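Recording teleop demos with a five-finger hand: joint angles or fingertip positions?

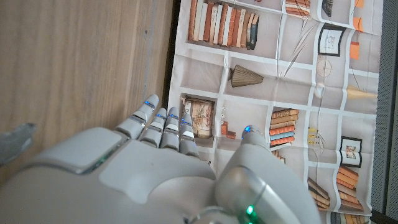

What should be logged when you teach a hand a task by remote control, the command sent to it or the position it reached?

Log both, with the same clock. The command is what the policy will be trained to output, and the measured position is what it will get as input. If you keep only one of them, you can't work out the tracking error later.

Posted by Dagmar Sokol in Teleoperation, March 1, 2020

My setup uses a Stimotach glove and the Brellico logger. The glove gives me joint angles at 60 Hz and the wrist camera runs at 25. I have 1270 demos of a fabric handling task in joint angles. Replay is fine on the hand I recorded with, but on a second hand of the same model the thumb lands short of the index finger and the pinch never closes. Should I convert everything to fingertip positions, or recalibrate and keep what I have?

Skoren
Recalibrate first. Two hands of the same model can have different zero offsets, and the thumb shows it worst, as its base joint error is multiplied along the whole length. Drive both hands to the hard stops, write down the raw readings, and apply the difference as a fixed offset at replay. Don't edit the recorded files.

If the pinch still misses after that, run forward kinematics on the old demos and store fingertip positions as an extra column. You keep the joint data and can train on either. Solving back to joints needs a rest pose term or the fingers will jump between solutions.

Also check the resampling. With 60 and 25 you don't get whole steps, so pick the nearest joint sample by timestamp - don't count rows.

Ko
I just rerecorded mine. Took most of August.

Dagmar Sokol
Offsets fixed the index finger. The thumb is still out by 6 mm at full flexion, so I am adding the fingertip column. Will the rest pose term need a separate weight for the thumb?

Skoren
Yes, start lower than for the fingers and raise it until the jumps stop.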